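Wovidell Low Display Table, Yellow Gloss

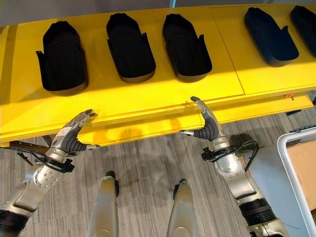
By Adomaitis, product desk, Rarico Shop Furniture
Page updated in July

The Wovidell is a low table for showing shoes, shoe forms and other small goods which the customer should see from above. We make it for shoe shops, sample rooms and workshops. The yellow gloss is our most ordered finish, and black articles are very easy to see on it, also from the other side of the room.

On the yellow top are five black shoe-shaped forms, set in one row with the toes to the front. Forms and other goods are not included in the price of the table.

The top

The top is made from panels which meet in a thin seam. The seam can be felt with a fingernail, but a shoe stands flat across it. When you plan your row, you may leave a wider space at the seam, so the line stays free for wiping. The front edge is a thick lip in the same yellow. Please know that a gloss surface gives reflections, and on a light carpet you will also notice some yellow color on the floor under the table. Customers who do not like this effect can order the matte version, Wovidell M, with the same measures.

Measures and weight

Length, two panels joined: 2,434 mm
Length, with the short end panel: 1,651 mm
Thickness of front lip: 48 mm
Weight, long version: 39 kg
Permitted load, evenly spread: 60 kg

The table is low, and it is not meant for sitting or standing on. We had this question from several shops where people try on shoes, so we repeat it: please put a separate bench.

Assembly

Two persons need a little more than half an hour. The panels come packed face to face with a foam sheet between them. Lay them with the gloss side down on a blanket, connect the frame bars, then turn the table together. Do not pull it over the carpet by the lip. There are 11 bolts in the bag; ten are used and one is spare. Tighten them by hand first and with the key only when the panels are level, otherwise the seam opens at one end.

Cleaning

Use a soft damp cloth and a drop of dish soap. Dry with a second cloth. Glass cleaner with alcohol makes the gloss cloudy after some months, and we cannot repair this under the warranty. Rubber soles may leave gray marks if they stand in the same place for long time. A white eraser usually takes them off. For price labels, choose the removable type and warm the old ones with your hand before you peel.

Ordering

The yellow is kept in stock at our Gurkley warehouse. Black, white and the matte version are made to order and need five weeks. Delivery is to the door of the building. If you have stairs, write it in the comment field, and we will send a second carrier. The long version does not fit in most small elevators, so please measure yours before ordering.

Spare panels can be bought one by one. A new panel next to an old one can look slightly different in color, especially if your table stands near a window. Send us the number from the sticker under the top and we will look for a panel from the same batch.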